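Visit to the Filtley Robotics Open Afternoon

In July I had the pleasure of attending the open afternoon at Filtley, at the kind invitation of Kirsty Dawber, who leads its simulation work. There were 34 guests, most of them from colleges and small firms in the district.

The afternoon was given over to the Tolton programme, in which household tasks are rehearsed in a simulated room before any machine is asked to attempt them. Guangming Ding opened with a short talk on how the rooms are built, and reported that 900 trial runs had been completed since the spring. Hanyu Tang then took questions on grasping, a subject on which the guests had a good deal to say.

We were divided into two groups for the demonstration. Mine was led by Intan Ginting, who moved patiently between the room view and the views over the gripper – a change of angle that took some of us a moment to follow.

Views from the simulated room, including the desk, the plant and the gripper at close range:
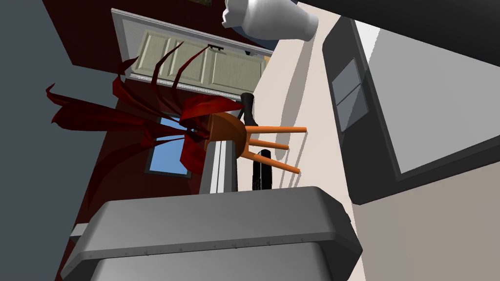
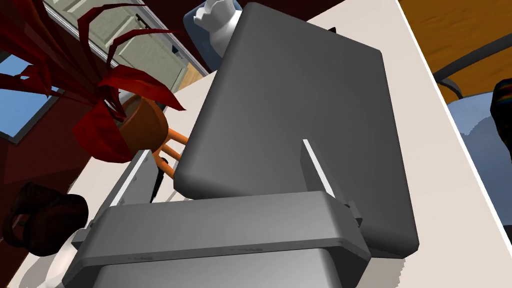
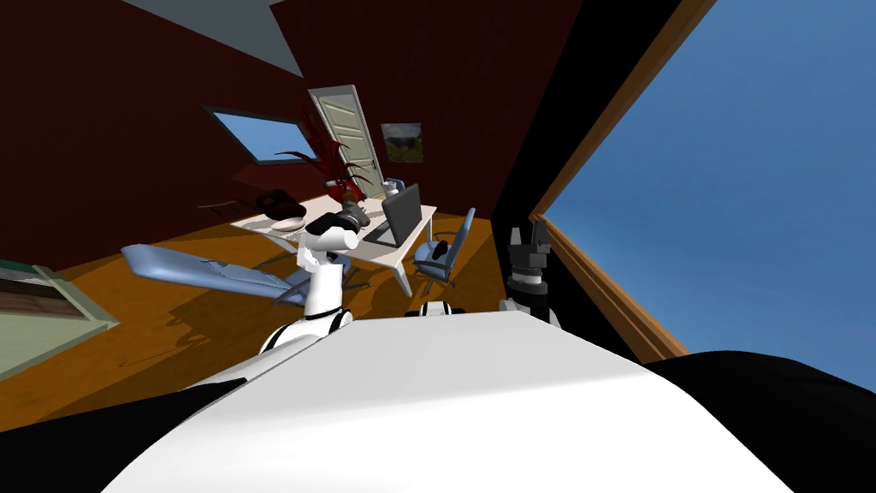
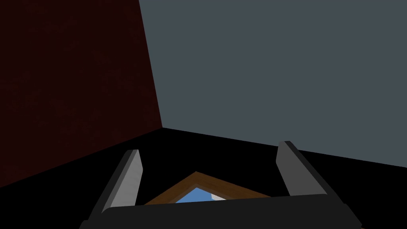 Tea was served at 2 in the upper meeting room, where Mingxuan Zou spoke about plans to share the room models with partner colleges. I asked whether teaching staff without a programming background would be able to use them. He thought that they would, given a day of training, and has agreed to send me the course outline. I wish to record my thanks to Ms Dawber and her colleagues for their welcome. Those wishing to attend the autumn session should write to the Filtley office.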